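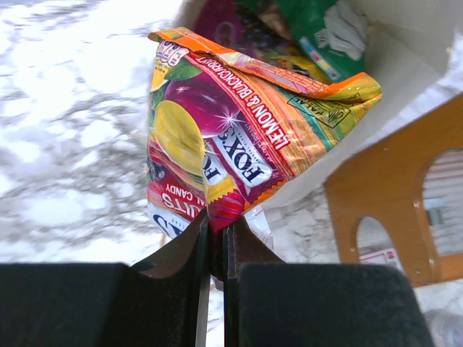 How to Apply for a Home Through the Orberg Build Program

Orberg builds houses with future owners and sells them at a price the household can carry. Applications for the Tunstall sites opened on Oct 13, 2023. The steps are the same for every site, including the smaller one on Brakska Road.

Step 1. Check that you can apply

You need to have lived or worked in the county for at least 13 months. At least one adult in the household must be a first-time buyer or have owned nothing in the past three years. Your current housing has to be crowded, unsafe, or too expensive for your income. You do not need perfect credit, but open bankruptcies must be discharged first.

Step 2. Gather your papers

Make copies. Originals will not be mailed back.

- Photo ID for every adult
- Pay stubs for the last 2 months
- Last year's tax return, all pages
- Your lease, or a letter from the person you rent from
- Bank statements for every account, even ones with almost nothing in them

If you are paid in cash, ask your employer for a signed letter with your hours and rate.

Step 3. Fill out the form

Use black ink or the online form. List everyone who will live in the house, including children who are with you part of the week. Leave no box blank. Write "none" where a question does not apply.

Step 4. Go to the home visit

Two people from the program will come to see where you live now. Plan on an hour. They will ask about heat, leaks, repairs, and who sleeps in which room. You do not need to clean up first.

Step 5. Sign the agreement

Approved households pay $1,000 toward closing costs. This can be split over the time the house is being built. You also agree to work on the site or in the Sullura resale store. Friends and relatives may give up to half of the hours for you.

If you are turned down

The letter will give the reason. You can apply again in the next round, and papers less than six months old can be reused. Call the office before you resubmit if your income or household size has changed.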